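Greven Checked Kitchen Cloth, large, gray

I've sold kitchen linens under the Julevard name for 9 years now, and this is the one I keep taking home myself! It's a soft gray cloth with a big open check, wide white lines one way and the other, and little pairs of beige stripes running between them. I use mine on the table, on the counter, under the dish rack (sorry, Wim) and once as a picnic blanket in September. 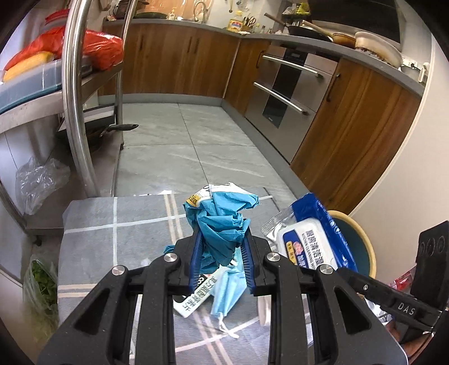 Crumbs and clutter are what this cloth was made for, if you ask me. My kitchen is the place where everything gets dropped, so I wanted a pattern that still looks cheerful with real life on top of it. A pack of kitchen wipes, a folded face mask, some crumpled teal packaging, and you still see those white lines and beige stripes peeking out between it all. Plain white cloths never did that for me.

Wim De Graaf picks the colors for us, and he went back and forth on the beige for ages. I'm glad he stuck with it, it keeps the gray from looking chilly.

Wash it warm with your towels and hang it up while it's still damp. I skip the iron, but go ahead if you like a crisp edge.

Item 2448. Matching napkins are item 871, and the Bitberg apron goes nicely with both.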